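Keeping a small sorting arm civil: workshop tips

Ours is called Favach, and it has been picking things out of a basket and putting them in boxes for long enough to develop moods. Most of the moods are dirt.

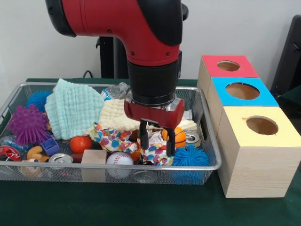

Fingers first
Wipe both gripper fingers before the first run of the day. A damp cloth will do, then a dry one. Fuzz from crinkly cloths and plush toys builds up on the inner faces, and a fuzzy finger lets go of a drinks can with great confidence.

Check the gap
Open the fingers fully, close them, and do it 20 times. If one side is lagging by the end, look for thread round the base before you reach for the spanners. I have reached for the spanners. It took an afternoon to put back.

Stop the basket wandering
Wire mesh slides on a cloth-covered table. Mark the corners with tape and push the basket back to the tape whenever you refill it. The arm does not know the basket has moved and will pinch the rim all day long.

Tuck the cloth in
Pull the table cloth flat and clip it underneath. A ruck of 2 mm is enough to tilt a light wooden box.

Mind the cable
Leave a soft curve where it meets the stand. Cable ties should be snug, and if you can't turn one with your fingers, cut it off and start again.

Grease
The maker's booklet says every 2,000 cycles. We do it then, and again in November when the workshop turns cold and the elbow begins to complain. Use a dab the size of a pea. Wipe off the surplus, or it will be on the spotty fabric by lunch.

Screws
Go over the wrist screws every 40 hours of running, with the power off at the wall. Off at the wall, please, and the plug where you can see it.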